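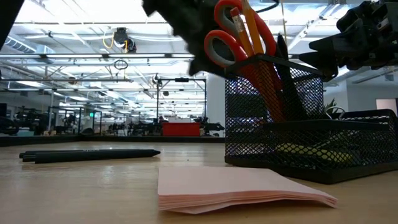 Our club has been using the Pernell two-arm bench kit since May, and I was asked to write down what we think of it for other student groups who are considering one. We are a university robotics club, mostly second and third years, and our main project is desk tidying. The arms have to pick up stationery and put it away in an organiser. We use a black wire mesh one with a tall cup for scissors, pencils and pens, and a lower tray in front. It is a harder job than it sounds, and it has shown up the good and bad points of the kit quite quickly.

You get two arms with grippers, the bars for the frame, a power supply, cables and a licence for the Pernell control software. You do not get a table or a computer. The frame took us 2 evenings to build. Hipólito Riquelme did most of it and his only complaint was the instructions, where the drawings for the left and right corners are printed the wrong way round. There is a corrected version on the Pernell website, so download that before you start.

The arms themselves are good. They move smoothly at the middle speed settings and they come back to the same place well enough for our work. After 200 runs of the same pick we could not see any drift that mattered. At the fastest setting there is some shake when an arm stops, and if you ask for a grip straight away the fingers tend to knock whatever is next to the thing you want. We put a short pause in the program and left it there.

Gripping is more mixed. Pencils are fine. Round pens roll if the first touch is slightly off, and then the arm has to look for them again. Paper is the worst. A single sticky note lying flat on a wooden table is close to impossible with the fingers as supplied, and the way round it that Ye-rin Na found was to slide the note to the table edge and pick it up from there. A whole pad is easy. Scissors are all right if you go for one of the handle loops, but putting them in the cup the right way up needs careful planning of the wrist angle, and we still get it wrong more often than I would like.

We also tried the soft finger covers made by Clornitz, which are sold separately. They help with pens and make no difference to paper. They wear through at the tip, so buy spares.

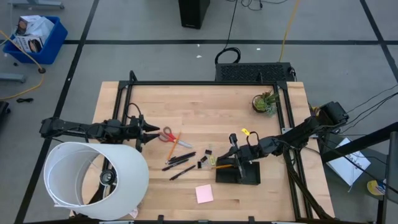 The software is where I would take marks off. Recording a movement by hand guiding the arm is simple, and new members can do it in their first session. Editing that movement afterwards is not simple. If you want to change one point in the middle, the program often recalculates the rest of the path, and you have to check everything again at low speed. It also saves both arms in a single file, so two people cannot easily work on one side each. Brenda Iturra wrote a small script that splits the file and joins it up again. Pernell should really provide this.

Collision checking between the two arms works, although it is cautious. It will refuse some handovers that are perfectly safe. You can make the safety zone smaller in the settings, down to 50 mm, and at that value most of our handovers were allowed. I would leave it at the default while people are learning.

Cabling needs some thought. The cables are long enough, but the clips supplied are too small for the bundle and ours came off in the first week. We bought bigger ones. Leave plenty of slack at the shoulder – the one fault we have had was a connector pulled half out because it was tied too tightly. Support was helpful about it and answered the same afternoon.

Before this we had a single Amoah arm, which was cheaper and had better editing software, but it could not do anything that needs one hand to hold and the other to move. If your project only needs one arm, I would still look at Amoah first. Renato Bravo, who runs our beginners' group, prefers it for teaching and still uses it there.

Overall I give the Pernell kit 7 out of 10. I would buy it again for this project at the student price. At full price I would wait for the next version of the software.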